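Remote driving: notes from the sand site

Jurnavis has added 158 teleoperated runs to the Bodnár driving set. Lanying Fan steered the rover by hand controller from the Pustia office, and steering and throttle commands were logged against each video stream.
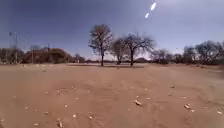 Open sand and bare trees at the test site.

Demonstrations are recorded so that Miro, our driving policy, can copy the operator's choices on unmarked ground. A large bare tree just right of the middle gives the operator a fixed heading where the sand offers few cues – smooth stretches look much alike on a monitor. We dropped 13 runs for video delay.

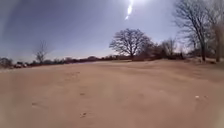

Miro trains on short command sequences paired with video. The low bank of sand on the right is the kind of slope where operators tend to ease off early, and the policy should learn that too. Corrections are kept in the log and tagged.
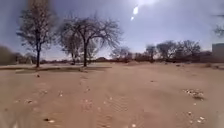
How long does a new operator train?
Two afternoons, with the first spent in the simulator.

Each log is checked before release in October.

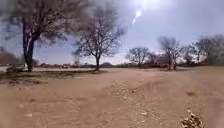

Can other teams use the logs?
Partner teams can request them from Lanying Fan at the Pustia office.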